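# À Womurard, l'épicerie coopérative cherche encore ses murs

Le projet est né un jeudi soir, autour d'une soupe.

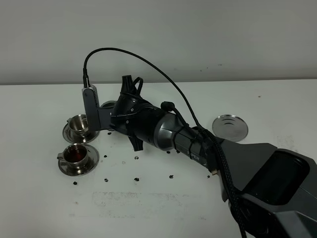
Depuis la fermeture du dernier commerce, les habitants de Womurard doivent aller jusqu'à Letitz pour acheter du pain. Alors ils ont décidé d'ouvrir une épicerie qui appartient à ses clients. À ce jour, 275 foyers ont pris une part, et la somme réunie est de 2316 euros. C'est peu, mais c'est un début dont le village est fier.

La difficulté reste le local. L'ancienne poste convient très bien, cependant la mise aux normes de l'électricité coûte déjà 1389 euros, et il faut aussi acheter une chambre froide d'occasion. La mairie a proposé un bail de 2 ans. Plusieurs membres le trouvent trop court pour faire des travaux.

Du côté des producteurs, les choses avancent mieux. La ferme Petek livrera des œufs et du fromage de brebis, la boulangerie Tedumis a promis une tournée le matin. On attend encore la réponse d'un maraîcher, qui hésite à cause de la distance.

La prochaine réunion aura lieu en février, à la salle des fêtes, à 19 heures. On y votera sur le bail.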